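Cell 2 notebook, refurb floor
28 September 2019

Two weeks in with the Dristum cell and I keep meaning to write things down before I forget how it felt at the start. So, mostly for me, but also for whoever gets the next tower line.

What we're doing: office desktops come in on pallets, the usual Dell towers, and the cell does the open-case work while one of us stands by. Up to February I did all of it by hand at the long bench, 379 towers in my best month, and my thumbs knew about it every evening. My job now is tending. I load, I watch, I write up anything odd, and I sort out the ones the cell gives up on. It's a strange switch! My hands are fine and my head is tired.

Memory has been the fussiest part by far. With the case open you'd think the slots are easy to reach, and for fingers they are, but a gripper needs to come in straight and keep the board edge-on the whole way past the latches. I lowered the approach speed again this morning and I'm leaving it there until we have a decent pile of runs to look at. Note to self: stop nudging two settings at once.

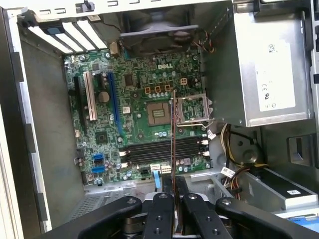 Fixture and table layout

We moved the Mägi plate to the left of the case and I like it much better. The tower lies on its side with the interior facing up, the drive stands in its slot, and I can walk along the front of the slats without leaning over anything. The old layout had me reaching across to swap parts, and every time I did that the cell stopped and waited for me (fair enough, but it adds up over a shift).

Something I didn't expect to miss is the talking. At the long bench we chatted all day with our hands busy. Tending takes your eyes, so people go quiet. We've started doing a proper handover at the table at shift change, with the notebook open, and that helps — even when it runs over.

Still to fix on the Tosora checklist: it tells you to confirm the socket lever before loading, but the line is way down on page 2, after you've loaded. I've penciled it in at the top of our copy.

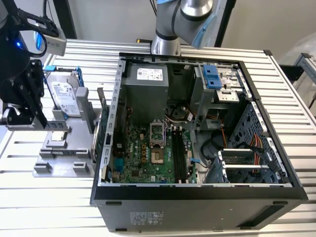
Small parts

Processors get a cradle, one gray block on either side of the chip, and the slotted holders are for the thin boards. The blocks look like nothing much, but they've saved me more grief than any software update. When a part sits where the program thinks it sits, I get to drink my coffee. When it's been put down a hair crooked, I'm standing there with my finger over the pause button.

Which brings me to the rule we agreed on: whoever loads the plate checks it, and nobody reaches in to straighten a part while the arm is live. Pause first, every time. I've caught myself twice.

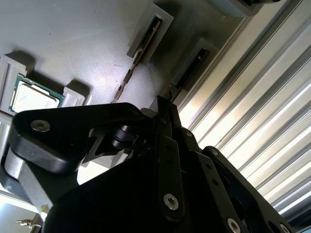 Open items

Posex wants our stop log for the last 574 cycles. I'll export it tomorrow and strip out the ones that were me opening the guard by mistake.

Training: everybody on the floor should get 14 hours of tending before they're left alone with it. I had a lot less, and I'd have liked more.

Pay grade for tending is still "under review." I asked again. The work takes bench knowledge plus a whole new pile of other stuff, so I'm going to keep asking.

Spare finger screws: order a bag.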